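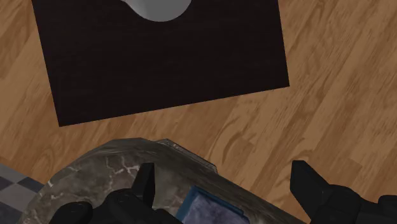 Rendered view: dark mat on plank flooring with strong grain and knots.

Mill visit: Dimaculangan flooring plant, Siltden
2021-04-15

The Dimaculangan plant takes in rough-sawn boards and ships finished solid flooring. It does no sawing of logs. The visit covered the yard, the kilns, the machining hall, the finishing line and the sample room, in that order. Divina Sarmiento, the production manager, led the group as far as the machining hall, and Jayson Villanueva from finishing took over there.

Yard and kilns

Boards arrive green and are stacked on stickers under an open-sided roof. Stickers are lined up vertically from layer to layer. Sarmiento showed us a stack where one column had drifted, with a visible bow in the boards above it. The stack was due to be pulled down and rebuilt before kiln loading.

The kilns are conventional heated chambers with reversing fans. The schedule depends on species and thickness, and the operators adjust it from sample boards that are taken out and weighed. The plant used to run hotter in the final stage. Sarmiento said the change cost kiln time and reduced end checking enough that she would not go back. There is a conditioning period at the end, with moisture added to relieve stress in the outer shell. A prong test is cut from each load. We saw prongs from two loads, one straight and one pinched slightly inward. The second load had been sent back for more conditioning.

After drying, boards rest indoors before machining. The resting area was fuller than the floor markings allow for, and the forklift route went around it.

Machining

The line starts with a rip saw and a defect station. Operators mark knots and splits with a crayon, and an optical reader passes the marks to the crosscut saw. Whether a knot is cut out depends on the grade being run. In the rustic grade, sound knots stay in and loose ones come out. Swirling figure next to a knot is accepted in every grade except the top one, provided the planer has not torn it.

Tear-out was the main topic at the planer. The knives are changed on a count of board length, and the setting for figured stock is shorter than for straight grain. Feed speed is lowered too. The side matcher that cuts the tongue and groove is an Arkon machine, older than the rest of the line. Parts are getting harder to find and the shop now makes its own guide rails.

Fit is checked by hand at the outfeed. An inspector joins pieces on a steel table and runs a gauge across the seam. The table holds a run of 900 mm, and longer boards are checked in sections. Ambient noise here made most of the explanation hard to follow, and the notes for this part are thin.

Finishing

Villanueva described the finishing line as two processes sharing a conveyor. Oiled boards are brushed, coated and racked. Lacquered boards go through repeated thin coats with ultraviolet curing and a light sanding between them. The product name for the oiled range is Flarnix. It is sold in honey and medium brown tones, plus an untinted version that darkens with light exposure.

Color matching is done against retained boards kept in a drawer. Villanueva replaces the retained set every June, as the old one shifts even in the dark. Gloss is read with a meter. On knotty stock he takes the reading on clear wood only.

Sample room

Panels are laid loose over a subfloor, with mats and rugs on part of the area. One panel had been covered for a winter and the mat outline was plain when it was lifted. The recommendation is to move floor coverings regularly in the first year and to avoid rubber backings on lacquer.

We asked about minimum orders for a custom tint. The figure given was 700 square feet, with color approval on a physical sample. Moisture test records for each kiln load are available to buyers on request, and copies for the current oiled stock are to be sent to us by mail.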